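Wokstead Updates Care Labeling and Wash Guidance for Its Household Textile Line

June 14, 2023 — Wokstead today released a revised care standard covering all cotton and cotton-blend items in its household textile line.

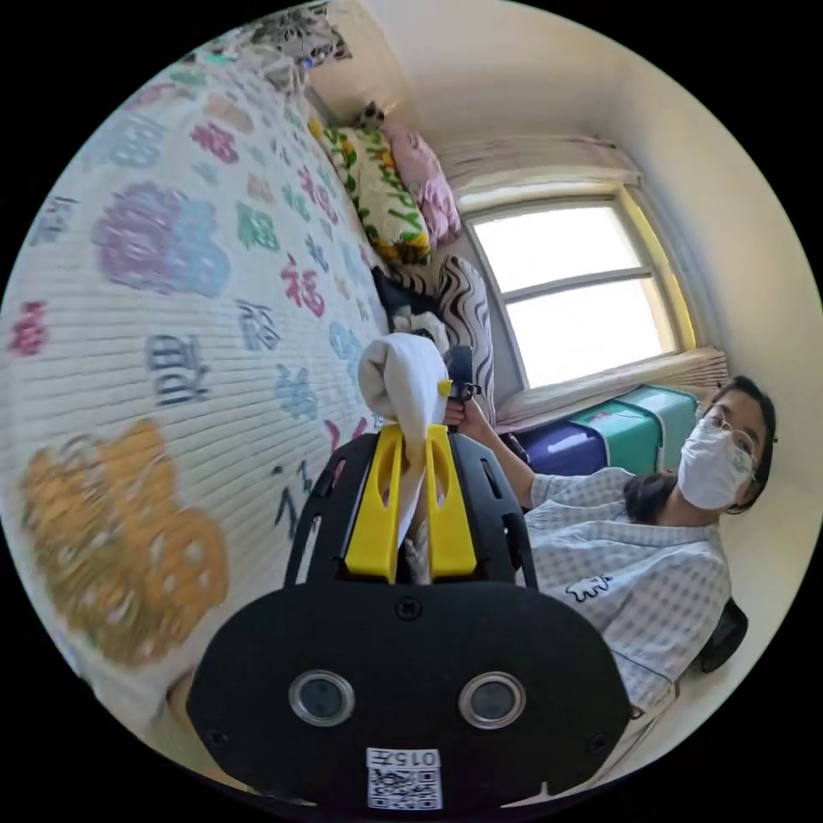
Scope of the revision

The new standard applies to dish towels, napkins, cleaning cloths, pillow covers and flat sheets. It replaces the care text printed on sewn-in labels and on the inside of retail sleeves. Wool, down and coated fabrics are not covered and keep their present labels.

Items already in stores will be sold with the old label until stock runs out. The fabric, weave and dye have not changed, and the new guidance can be followed for older items in the same product groups.

Changes to wash and dry instructions

The recommended wash for white cotton moves from a hot cycle to a warm cycle, with hot water kept as an option for kitchen cloths. Colored cotton stays at cold or warm. Chlorine bleach is now listed as unsuitable for all blends, including white ones. Fabric softener is no longer advised for towels or cloths, as residue lowers the amount of water the fabric can take up.

For tumble drying, the label now gives a medium setting and asks that items be taken out while slightly damp if they are to be ironed. Line drying carries no restriction except for dyed linen blends, which should be kept out of direct sun.

Basis for the changes

Shrinkage, color loss and seam strength were measured at the Fulo textile laboratory over 48 wash cycles. Samples were drawn from 7 production lots and checked at set points during the run. Warm-washed white cotton shrank less lengthwise than hot-washed cotton from the same lots. Seam strength showed no clear difference between the two settings.

"The old label was written for a heavier weave that we stopped making," said Oda Midtbø, head of textile standards at Wokstead. "Customers were following it correctly and getting more shrinkage than they should. The new text matches the cloth we sell now."

Label format

Printed labels will carry four care symbols on the front and plain text on the back. Type size has been increased, and the fiber content line now comes first. Labels for sheets move from the side hem to the foot hem — the position already used on pillow covers.

Availability

Items with the new label will ship to stores beginning in December. The full care standard can be requested from the Wokstead customer desk in print or as a file.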